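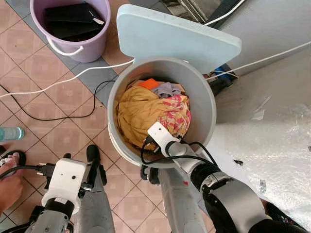
빨래통 안에 오른팔. 그리퍼는 노란 천과 무늬 천이 만나는 자리에.

목록 | 이전 글 | 다음 글 | 스레드 보기
댓글 12

제목: Re: [Clurton] 천 집기, 그리퍼가 자꾸 미끄러집니다
날짜: 04/05/2021
받는 곳: Clurton 제작 메일링 리스트

> 안녕하세요. 저도 Clurton 도면으로 팔을 만들고 있는데 천에서 완전히 막혔습니다.
> 상자나 컵은 잘 잡습니다. 그런데 수건을 바닥에 펼쳐 놓고 집으라고 하면
> 손끝이 천 위를 그냥 훑고 지나갑니다. 힘을 올리면 서보가 금방 뜨거워지고,
> 힘을 내리면 아예 안 물립니다. 고무 패드도 붙여 봤는데 별 차이가 없네요.
> 지난번에 빨래통으로 시험하신다고 쓰셨던데, 통 안에 있는 천은 좀 낫습니까?
> 그리고 케이블은 어떻게 정리하셨나요? 저는 손목을 돌릴 때마다 커넥터가
> 빠질까 봐 조마조마합니다.
> 양팔까지 가려면 제어기를 따로 써야 하는지도 궁금합니다.

반갑습니다! 천 얘기를 하는 분이 드디어 생겨서 메일을 읽자마자 답장 창부터 열었습니다. 길어질 것 같으니 급한 분은 케이블 부분만 보셔도 됩니다.

먼저 질문에 바로 답하면, 네, 통 안이 훨씬 낫습니다. 펼친 수건은 저도 한동안 붙들고 있다가 일단 접어 뒀어요. 바닥에 납작하게 깔린 천은 손끝이 걸릴 데가 없는데, 통에 대충 던져 넣은 빨래는 알아서 주름이 잡히잖아요. 그 주름을 노리면 됩니다. 위에서 그리퍼를 눌러 내리고, 누른 상태에서 닫고, 그다음에 올립니다. 닫으면서 올리면 거의 다 놓칩니다. 이 순서 하나 바꾸고 나서 제가 작업실에서 소리를 질렀습니다 (옆에서 납땜하시던 분께는 사과드렸어요).

누르는 깊이는 처음 천에 닿은 지점에서 한 손가락 마디 정도로 시작해 보세요. 저는 접촉을 전류로 판단합니다. 하강 중에 손목 쪽 전류가 평소보다 튀면 그 높이를 기록하고, 거기서부터 천천히 더 내려갑니다. 힘 센서 없이도 꽤 그럴듯하게 돌아가요! 다만 빨래가 얼마 안 남으면 통 바닥을 천으로 착각합니다. 하한 높이를 꼭 따로 걸어 두세요. 저는 그걸 안 걸었다가 손끝 부품을 한 번 부러뜨렸습니다. 다시 출력한 건 벽 두께를 3mm로 올렸고 아직 멀쩡합니다.

서보가 뜨거워진다고 하셨죠. 저도 닫힌 채로 계속 힘을 주게 해 놨을 때 61도까지 올라가는 걸 봤습니다. 지금은 물린 게 확인되면 유지 전류를 절반으로 낮춥니다. 천은 한번 주름째 접혀 들어가면 생각보다 적은 힘으로도 버텨 줍니다. 고무 패드는 저도 효과를 못 봤고, Kollirent에서 파는 얇은 실리콘 시트를 손끝 안쪽에만 붙인 뒤로 좀 나아졌습니다. 바깥쪽까지 감싸면 오히려 천 사이로 파고들 때 걸려서 안 좋더라고요. 시트 자르실 때는 모서리를 둥글게 따세요. 각이 살아 있으면 거기부터 들립니다.

천 종류도 꽤 탑니다. 무늬 있는 얇은 천하고 두툼한 단색 천을 같이 넣어 두면 둘의 경계에서 두 장을 한꺼번에 무는 일이 많아요. 두 장이 같이 올라오면 통 위에서 살짝 흔들어 한 장을 떨어뜨리는 동작을 넣어 봤는데, 아직은 운에 가깝습니다. 손목을 짧게 두 번 터는 것보다 천천히 크게 한 번 기울이는 쪽이 느낌은 더 좋습니다. 수치로 정리된 건 없고 그냥 눈으로 본 느낌이라 반론 환영합니다! 제일 큰 천을 저울에 올려 보니 283g쯤 나왔고, 그 무게까지는 팔 자체는 전혀 힘들어하지 않습니다. 힘든 건 늘 손끝 쪽이에요.

그리고 색으로 목표를 고르는 건 추천합니다. 저는 노란색을 첫 목표로 잡아요. 카메라로 위에서 내려다보면 통 안이 연회색이라 색이 있는 천은 잘 분리됩니다. 문제는 연한 회보라색 옷인데, 통 안벽이랑 밝기가 비슷해서 자꾸 윤곽이 뭉개집니다. 통을 진한 색으로 바꾸면 간단하겠지만 왠지 지는 기분이라 버티는 중입니다. 혹시 조명으로 해결하신 분 있으면 꼭 알려 주세요.

케이블 얘기. 저도 자랑할 상태는 아닙니다. 검은 선들을 그리퍼에서 팔을 따라 뒤로 넘기는데, 고리처럼 넉넉히 늘어뜨려 놨어요. 보기에는 영 지저분해도 손목을 끝까지 돌렸을 때 커넥터에 당기는 힘이 안 갑니다. 대신 통 테두리에 선이 걸쳐지는 게 단점입니다. 팔을 뺄 때 바로 옆으로 빼지 말고 위로 충분히 올린 다음에 돌아 나오게 경로를 짜세요. 선을 팔에 바짝 묶는 건 저도 해 봤는데, 관절 하나를 넘어갈 때마다 여유가 모자라서 결국 다 풀었습니다. 묶으실 거면 관절과 관절 사이 중간에만 묶고 관절 위는 비워 두세요.

양팔 제어기는 따로 안 써도 됩니다. 저는 12V 전원만 양쪽을 분리하고 제어는 Jeltberg 보드 하나로 합니다. 지금은 오른팔만 통에 들어가고 왼팔은 뒤로 물려 놓는 자세를 기본으로 둡니다. 둘 다 통 위에 있으면 충돌 검사 때문에 경로가 자꾸 실패해요. 왼팔이 통 테두리를 잡아 주면 좋겠다는 생각은 4월 내내 했는데, 통이 가벼워서 밀리는 문제가 진짜로 거슬리기 시작하면 그때 손댈 것 같습니다. 테두리가 두툼하고 둥글어서 잡기에 편한 모양은 아니기도 하고요.

뚜껑도 한마디만! 뚜껑 달린 통을 쓰시면 처음에는 열어서 뒤로 세워 두고 시작하세요. 뚜껑을 로봇이 여는 것까지 한꺼번에 하려고 하면 재미있는 부분에 도달하기도 전에 지칩니다. 그리고 세워진 뚜껑도 장애물로 꼭 등록하시고요. 저는 통만 등록해 놓고 왜 자꾸 뒤에서 툭툭 소리가 나나 했습니다.

코드는 공용 저장소의 Hidayat 폴더에 올려 뒀습니다. 하강, 접촉 판단, 닫기, 들기가 각각 다른 파일이니 접촉 판단만 떼어 가셔도 돼요. 주석이 부실한 건 이번 주에 조금씩 채우겠습니다. 임계값은 제 서보 기준이라 그대로 쓰지 마시고, 빈손으로 몇 번 내려 보면서 평소 전류를 먼저 재 두세요.

참, 그쪽 그리퍼 손끝 폭이 얼마인지 알려 주실 수 있나요? 저는 도면 그대로 썼는데 조금 더 좁으면 주름 사이로 더 잘 들어갈 것 같아서 다음 출력 때 줄여 볼까 고민하고 있습니다. 펼친 수건도 포기한 건 아니니까, 뭔가 되는 방법 찾으시면 실패한 것까지 다 적어서 보내 주세요!

공유 3 | 답장 | 전체 답장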